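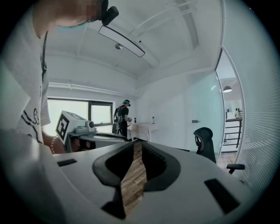 Anyone who runs a pair of hand-held grippers already owns the only tool that matters, and it is a lint-free rag. I have looked after ours for long enough to have tried the others, including the orange solvent Higinio Ponce swears by, which took the finish off a Donness bracket and very nearly off Higinio. Start with the fingers. The little ridges along the inner upper surface on the right one are where the fluff goes to retire, and a cloth dragged across them will only tuck it in for the winter. Use a dry toothbrush along the grooves, short strokes, then the rag. Leave the grease in its tin.

Next, the marker cube. Hold it by the corners or, better, don't hold it. A thumbprint on a black square is invisible to you and a catastrophe to the tracking, and you will spend an afternoon blaming the software. Wipe with a barely damp cloth, one face at a time, and let it air. Glass cleaner is for glass.

Check the cube mount while you're there. Finger tight plus a quarter turn is plenty. Salvador Marinho once gave ours a proper heave and we got to find out what part 3493 costs, with postage, from Magaña. If the cube rocks at all, back the screw right out, clean the thread and start again. Thread glue is tempting and so is a second helping of pudding.

Lens last. Blow first, wipe second. People who wipe first are sanding.

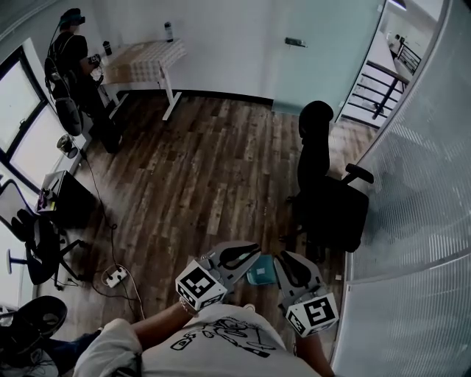

OTARD WORKSHOP NOTES, 2 September 2020 – Cables, then, as promised.

A power strip on the floor is a fine thing until a person with both hands full goes looking for it with a foot. Run the cable along the wall where you can. Where you can't, lay it flat and straight and tape it down across the grain of the boards. Tape laid along the grain comes up with a strip of varnish attached and a letter from the landlord. Thin wires that loop around the strip should be gathered in a cloth tie. Plastic ties are quicker, right up to the moment you need to take one plug out and have to go and find the snips.

Anyone in a backpack rig wants 18 inches more slack than they ask for. They always say it's fine. Then they turn around.

Do the straps every 20 sessions. Warm water, a drop of dish soap, flat on a towel overnight, nowhere near a heater. The dryer shrinks them by just enough to make everybody cross, and a Paditz strap will come out stiff as a kipper as well.

Spare finger pads keep best in a closed box, out of the sun. I bought 56 in January, in a fit of thrift, and kept them on a windowsill – so now I have a few good ones and a large supply of doorstops.

Next time: squeaks, and which of them to ignore.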